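Adeel Chaudhry
Plastic cup appreciation thread, because I have been thinking about cups since breakfast and you're all coming with me

1/ Two of the cups at our workroom on Achterberg. Powder blue and dusty pink. Look at them!! 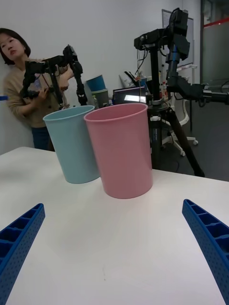 2/ Let's start with the colors. I grew up with party cups in red, red, and if someone's aunt did the shopping, a sort of angry orange. These are so much calmer. The pink especially - it's like a blanket that's been through the laundry 400 times and got better every time.

3/ Also the rolled rim. I will go on about the rolled rim. A plain cut edge on a plastic cup is a tiny crime against your lip, and a rolled one is so nice to drink from (and nice to pick up by, if you're a rim grabber like me).

4/ The shape! Tall, a bit of a taper, no handle, no logo shouting at you. I put pencils in one for most of August and it looked like I'd planned it.

5/ On a white table they really sing. I've been trying to talk everyone into colored tabletops for years and I take it all back. White table, soft colored cups, done.

6/ Someone already asked where they're from. I got mine at the housewares place in Clendby, bottom shelf, past the dish racks. They had a green too and I left it there like a fool. If you're near the Pirkeck store, please go look for the green and report back.

7/ Washing: warm water, dish soap, soft sponge. I don't put mine in the dishwasher. I did that with an older set and they came out shaped like tulips. Pretty, but they wouldn't stand up.

8/ Stacking: they nest, but don't shove them together while they're wet or you'll be twisting and swearing at them the next morning. If they're already stuck, cold water in the inside one, warm water around the outside one, wait a bit, wiggle.

9/ Tea people, I see you in the replies. I keep mine for cold drinks. Water, lemonade, that fizzy grapefruit thing I drink at 3 in the afternoon. My tea mug is ceramic and enormous and gets its own thread some other time.

10/ We've got a cup system at work now, too. Blue for water, pink for pens and brushes. I've mixed them up once so far and I can report that paintbrush lemonade is not for me.

11/ OK your turn, show me your cups! Old ones, chipped ones, the one from the gas station you've had since college. I want to see all of them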